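Dafis Garment Steamer: Equipment Review
Prepared for the Wisenham Residence Services bulletin
Reviewed by Gadisa Hadgu

The Dafis is an upright garment steamer intended for shared laundry rooms and small hotels. Residence Services purchased one unit in November and placed it in regular use alongside the Kaklow press it may eventually replace. This review covers daily operation, results by fabric, and upkeep.

Assembly required a single screwdriver and 29 minutes. The printed manual is clear, although the page on descaling refers to a valve that this model does not have. Gedel, the distributor, supplied a corrected page on request.

Results on cotton shirts and school jackets were good. Light creases came out in one pass, and polyester linings showed no shine or water marks. Heavy linen was less satisfactory. Pleats in particular needed a return to the Kaklow press, and staff who handle table linens should not expect the steamer to take over that work.

The tank is easy to lift out but awkward to fill at a shallow sink. The hose is long enough for full-length coats. The hanger bar, by contrast, sits too low for them, and hems rested on the base during use. A taller pole is sold separately.

The unit's counter stood at 847 cycles on 4th July. The seals were sound at that point, and one caster had been replaced under warranty. The maker advises a full service at 4000 cycles.

Garments should be left to cool before they are folded. Jackets put away directly after steaming picked up new creases at the elbows and collar.
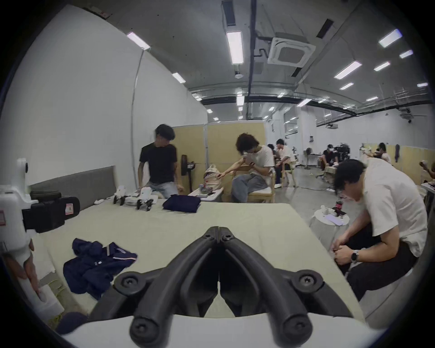

The steamer is recommended for residences that handle mainly shirts, uniforms and light outerwear. Houses with a large volume of linen should keep their existing press. Requests for a trial unit may be sent to the Residence Services office.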